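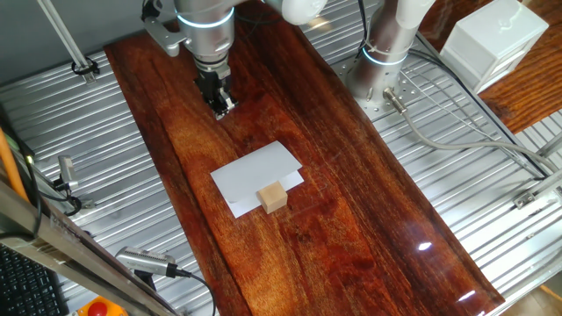 Jobs / Workshop and Finishing

Wood Finisher for Boards and Small Furniture (part time)

Desar is a small workshop in Plenavcombe. We make long boards, shelves and table tops in dark reddish-brown wood with a glossy varnish, and we sell them mostly to restaurants and to private homes. From August we are looking for one more person for the finishing room.

Your work will be the last part of the process. You sand between the coats, you apply the varnish, and you check each board under strong light before it is packed. On a glossy surface every small mistake can be seen, especially on the darker bands of the grain, so we need a person who has patience and likes to look at the same piece many times. You will also prepare the sample cubes in light wood that go to customers, and write the paper sheet for every order by hand, in clear letters.

The position is for 15 hours per week. We start at 10 in the morning and the days can be discussed. In the last year we finished 214 boards, and this year it will be more, mainly because of a large order from Drindance for their new dining rooms.

What we ask:
Some experience with varnish or lacquer, at work or at home
Steady hands and good eyes for color
You can lift a long board together with a colleague
Basic English, spoken and written

Experience with furniture repair is welcome but it is not required. If you have only worked with oil or wax until now, please write to us anyway. The training takes 11 days and is paid in full.

What we offer:
A contract for one year, with the possibility to extend it
Gloves, mask and work clothes
Lunch in the workshop kitchen
Wood offcuts that you may take home for your own projects

To apply, please send a short letter and two or three photos of something you have finished yourself. It can be a very simple object. Please tell us also which product you used and how many coats. A formal resume is not necessary.

Letters go to Hugo Iglesias, Finishing Room, Desar, Plenavcombe. Please write "Finisher" on the envelope. We answer every letter, but in July it can take a little longer.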